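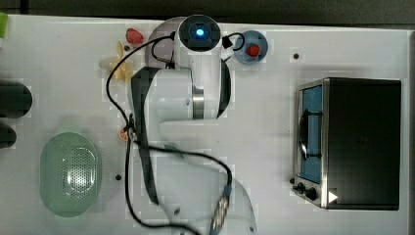

Genalyn Malabanan
Modératrice de la liste, ancienne documentaliste

Objet : Re: [veille-diplo] Le « rapport confidentiel » sur l'ambassade à Skesar

Bonjour à tous,

Je reprends le message de l'autre soir, auquel je n'ai pas eu le temps de répondre sur le moment :

> Bonsoir la liste,
> Je vous transmets ce qui circule depuis hier. D'après un rapport de 17 pages
> dont plusieurs responsables auraient eu connaissance, les services de Cloren
> prépareraient l'expulsion de tout le personnel de l'ambassade à Skesar, en
> représailles à l'affaire des visas de janvier. La source est décrite comme
> « proche du dossier ». Trois sites l'ont repris, donc cela me paraît solide.
> Faut-il le mettre dans la lettre ?
> Agbayani

Non, à mon avis il ne faut pas, en tout cas pas sous cette forme.

J'ai lu les trois articles. Le deuxième cite le premier, le troisième cite le deuxième en oubliant un conditionnel au passage. Cela fait une source, et une source que personne ne nomme. Quant aux « plusieurs responsables », on ne sait ni de quel ministère, ni de quel pays, ni s'ils ont lu le rapport ou s'ils en ont entendu parler dans un couloir. « Avoir eu connaissance » couvre les deux cas.

Il y a aussi l'affaire des chiffres. Le premier article parle de 335 agents menacés d'expulsion. Or la liste diplomatique que j'ai sous les yeux, conjoints et personnel local compris, en donne 90. Je veux bien que ma liste ait vieilli, mais pas à ce point. J'aimerais qu'on m'explique d'où sort ce nombre avant de le recopier à nos 489 abonnés, dont certains nous recopient à leur tour sans rien vérifier. 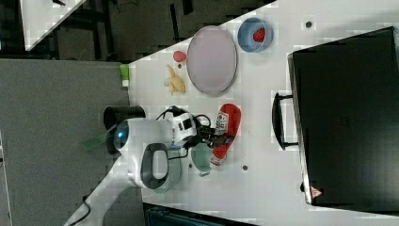 Je note d'ailleurs que la fuite tombe juste avant la reprise des pourparlers d'Inness. Je n'en tire pas de conclusion — je n'ai aucune preuve que ce soit voulu — mais quand un document secret arrive dans la presse la semaine où il peut servir à quelqu'un, je me demande d'abord à qui. Les deux délégations ont intérêt à passer pour la partie menacée. Le porte-parole de Cloren a démenti en deux phrases, et son démenti ne vaut guère mieux que l'accusation : il dit qu'aucune décision n'a été prise, ce qui ne signifie pas que rien n'est envisagé.

Rappelez-vous la prétendue fermeture du consulat. Même formule, même empressement, et le consulat délivre toujours des passeports. Nous avions publié un rectificatif en bas de page que trois personnes ont dû lire.

Ce que je propose : une brève de quatre lignes, qui dise qui affirme quoi, qui dément, et que le rapport n'a pas été rendu public. Pas de nombre d'agents. Pas de « selon nos informations » non plus, nous n'en avons pas. Si quelqu'un ici a vu le document, même une seule page, qu'il m'écrive hors liste et je changerai d'avis volontiers.

Agbayani, ne le prends pas mal, tu as bien fait de signaler. C'est le « donc » qui me gêne dans « donc cela me paraît solide ».

Dernier point, sans rapport : les pièces jointes trop lourdes sont encore rejetées par le serveur. Mettez un lien, s'il vous plaît, et coupez les citations quand vous répondez.

Genalyn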